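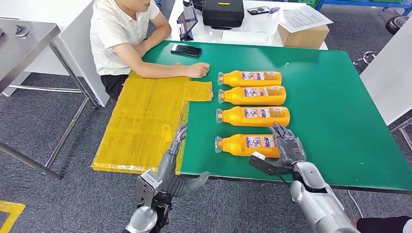 초록 매트 위에 누운 주황색 병들, 그 옆으로 들어온 로봇 손

지난 호에서 예고한 대로 이번에는 Cerex 손 키트 이야기예요! 다관절 손 한 쌍에 손목 카메라, 제어 상자, 학습용 소프트웨어까지 묶어서 빌려주는 상품인데요, 6주 동안 써 보고 이제야 글을 씁니다. 원래는 3월 호에 넣으려고 했는데 왼손 케이블을 한 번 교체하느라 한 호가 밀렸어요. 기다려 주신 분들께는 죄송하고, 대신 그만큼 더 오래 만져 본 다음에 쓰는 글이라고 생각해 주세요.

먼저 이걸 왜 골랐는지부터. 저는 집게형 그리퍼를 꽤 오래 써 온 사람이라 손가락 달린 손에는 좀 삐딱한 편이었어요. 비싸고, 잘 고장 나고, 데모 영상에서만 멋있는 물건이라고 생각했거든요. 그런데 옆으로 누운 플라스틱 병을 이것저것 다뤄야 하는 일이 들어오면서 마음이 흔들렸습니다. 세워 둔 병이야 집게로도 얼마든지 잡죠. 누운 병은 몸통이 둥글어서 조금만 비껴 닿아도 굴러가 버리고, 라벨 쪽을 눌러 잡느냐 목 쪽을 감싸 잡느냐에 따라 그다음 동작이 완전히 달라져요. 이럴 때 엄지가 따로 노는 손이 얼마나 편한지는 써 보니까 알겠더라고요.

설치 얘기를 좀 할게요. Cerex는 어댑터 판만 맞으면 웬만한 팔에 다 붙는다고 안내하는데, 제 경우 오른쪽은 금방 끝났고 왼쪽에서 한참 헤맸어요. 나사 구멍은 맞는데 커넥터 방향이 설명서 그림과 반대였습니다(설명서가 200쪽인데 이 내용은 부록에 딱 한 줄 나옵니다). 결국 한국 쪽 대여와 지원을 맡은 Bodnár에 전화했고, 그쪽 엔지니어 Aslı Uçar 씨가 화면을 같이 보면서 풀어 줬어요. 목요일 저녁 늦은 시간이었는데도 서두르는 기색 없이 봐 주셔서 정말 고마웠습니다. 지원 품질만 놓고 보면 제가 써 본 대여 서비스 중에 제일 나아요.

손 자체는 칭찬할 게 많아요. 손가락이 물체에 닿는 순간 힘을 푸는 반응이 부드럽고, 얇은 플라스틱 병을 쥐었을 때 찌그러뜨리는 일이 드물었어요. 힘 한계를 손가락마다 따로 줄 수 있는데 엄지를 조금 약하게, 검지를 조금 세게 두는 게 저한테는 제일 잘 맞았습니다. 원격 조작 지연도 신경 쓰일 정도는 아니었고요. 다만 매트에 바짝 붙은 물체를 집을 때는 엄지 끝이 먼저 바닥에 닿아서 멈춰 버리는 경우가 있었어요. 접근 각도를 눕히면 해결되긴 하는데, 이걸 사람이 매번 신경 써야 한다는 게 은근히 피곤해요. 초보자에게 바로 맡기기는 어렵겠다 싶었습니다.

바닥 매트는 꼭 까세요. 맨 책상 상판에서 연습할 때는 병이 자꾸 미끄러져서 같은 시도를 몇 번이나 되풀이했는데, 매트를 깐 뒤로는 훨씬 차분하게 작업할 수 있었어요. 키트에는 안 들어 있으니까 따로 준비하셔야 합니다.

그리고 Midcombe. 키트에 딸려 오는 학습 소프트웨어 이름인데요, 시연을 녹화하고, 구간을 자르고, 잘 안 된 시도에 표시를 달고, 그걸로 동작을 가르치는 과정이 한 화면에서 돌아가요. 구간 자르기가 정말 편합니다! 타임라인을 끌다가 스페이스바만 누르면 되거든요. 반대로 파일 내보내기는 좀 답답했어요. 폴더 이름을 제 마음대로 못 정하고, 중간에 취소하면 처음부터 다시 돌려야 해요. 한글 메모를 달면 검색이 안 되는 문제도 있는데, 이건 다음 판에서 고치겠다는 답을 받았습니다.

손목 카메라는 의견이 갈릴 것 같아요. 손가락 끝을 가까이서 보여 주니까 마지막 접근 단계에서는 큰 도움이 되는데, 팔을 크게 돌리면 로봇 자기 몸이 화면을 넓게 가려 버려요. 저는 머리 쪽 카메라를 기본으로 두고 손목 화면은 작게 띄워 놓고 썼습니다. 카메라 위치를 손가락 한 마디만큼만 바깥으로 뺄 수 있어도 훨씬 나을 텐데, 지금 브래킷으로는 안 돼요. 아쉽습니다.
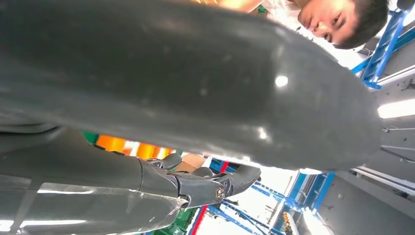
손 하나만 빌릴 수도 있나요?
한 손 구성도 있습니다. Bodnár에 문의할 때 왼손인지 오른손인지 적어 보내면 그에 맞춘 견적을 줍니다.

돈 얘기를 안 할 수 없죠. 두 손 구성 대여료가 한 달에 700유로고, 소프트웨어는 이 안에 포함돼 있어요. 소모품인 손끝 패드는 별도예요. 저는 기간 중에 패드를 한 번 갈았는데 교체 자체는 커피 물 끓는 사이에 끝나는 정도라 부담이 없었습니다. 최소 계약은 2개월부터라서, 잠깐 맛만 보고 싶은 분들께는 이 조건이 제일 걸릴 거예요. 첫 주는 거의 설치와 보정에 쓴다고 보셔야 하니 저도 짧은 계약은 별로 권하고 싶지 않지만, 그래도 체험용으로 일주일짜리가 하나 있었으면 좋겠네요.

어떤 분께 맞을까 생각해 봤는데, 이미 팔을 갖고 있고 모양이 제각각인 물건을 다뤄야 하는 작은 팀이라면 한번 견적을 받아 볼 만해요. 같은 상자를 같은 자리에 옮기는 일이 전부라면 집게가 훨씬 싸고 빠릅니다. 저는 일단 계약을 연장했어요. 병 다음에는 지퍼백이랑 튜브 용기로 넘어가려고 하는데, 특히 지퍼백은 벌써부터 겁이 나요(얇고, 번쩍거리고, 자기 마음대로 접히고!).

혹시 같은 키트 쓰고 계신 분 있으면 힘 한계를 어떻게 잡아 두셨는지 답장으로 알려 주세요. 엄지가 바닥에 먼저 닿는 문제를 다르게 푸신 분이 계시면 더 반갑고요. 보내 주신 설정은 허락을 받아서 다음 호에 같이 싣겠습니다.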